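Chapitre 9
La pince et son entretien

Je vais commencer par un aveau de métier : pendant mes premières années chez Asteck, je ne regardais jamais la pince. Je regardais les trajectoires, les temps de cycle, les jolies courbes du contrôleur — et je laissais le bout du bras se débrouiller tout seul. C'est Golshifteh Sharifi qui m'a fait passer cette habitude, un matin de novembre, sur la cellule que nous montions à Lovalitz. Le robot ratait une prise de temps en temps, sans logique apparente. J'avais déjà repris 21 points de programme quand elle est arrivée avec une lampe et un tournevis. Une vis de doigt avait pris du jeu. Deux minutes de travail, et moi j'y avais passé la nuit !

Depuis, je commence toujours par le bas : je coupe l'énergie, je consigne, puis je regarde de près. Les doigts d'abord, avec leurs rayures et la poussière qui s'y dépose (un chiffon sec suffit presque toujours), ensuite les têtes de vis qu'on aperçoit au fond des logements, enfin les surfaces striées, où la crasse adore se loger.

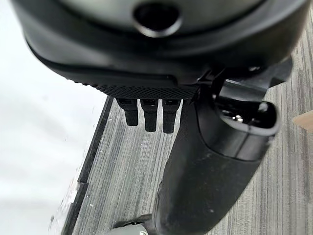
Faut-il resserrer toutes les vis à chaque visite ?

Je vous le déconseille. Une vis marquée au vernis et dont le trait est resté aligné, on la laisse tranquille ; à force de reprendre le serrage, on fatigue le filet. Contrôlez le trait, et ne sortez la clé dynamométrique que s'il a bougé.

Reste la question du rythme, et là tout le monde a son avis. Sølve Nyberg, avec qui j'ai tenu la cellule Telleck, ne jurait que par le compteur : une inspection tous les 2 000 cycles, point final. Moi, je préfère un coup d'œil à chaque prise de poste, plus l'inspection complète au compteur. On s'est pas mal chamaillés là-dessus, et notre fiche de maintenance a fini par mélanger les deux méthodes. Vous la retrouverez dans ce chapitre, avec mes ratures remises au propre. Avant de l'ouvrir, prenez le temps de relire la procédure de consignation de votre propre installation, car tout ce qui suit se fait bras immobilisé et énergie coupée.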